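12 août 2021 — Naledi Kekana
Catégorie : Cahier d'atelier / Visites et démonstrations

Visite chez Harnska, site de Grasiscombe, avec Shivam Dhillon. Sujet : manipulation de câbles réseau par bras robotisé. Accueil par Bheki Du Plessis. Pas de diapositives, on passe directement aux bras.

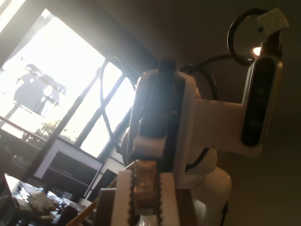 Consigne de sécurité : rester à 2 m pendant les mouvements. Vitesse limitée à 100 mm/s en approche, réglable par l'opérateur. Demandé la procédure de recalage caméra-pince ; Bheki doit l'envoyer.

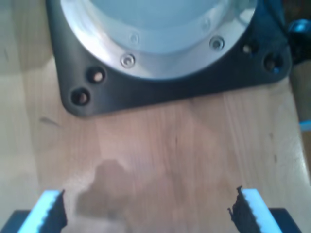
Usure des doigts : remplacement prévu tous les 3 000 cycles environ. Ils les impriment sur place. À comparer avec les nôtres, changés à 800 — matière différente, sans doute.

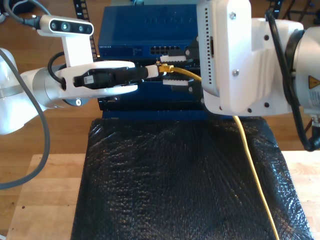 Le point dur reste l'orientation du connecteur RJ45 avant contact. Shivam a posé la question du retour d'effort ; réponse partielle, à reprendre avec Mbali Engelbrecht. 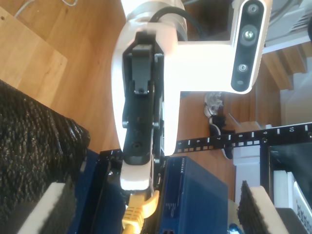
Essai en rack à refaire chez nous avec un switch réformé. Voir aussi le maintien du câble derrière la fiche. Restent à obtenir : fichiers des doigts, version de Harnus utilisée.

Imprimer | Envoyer par e-mail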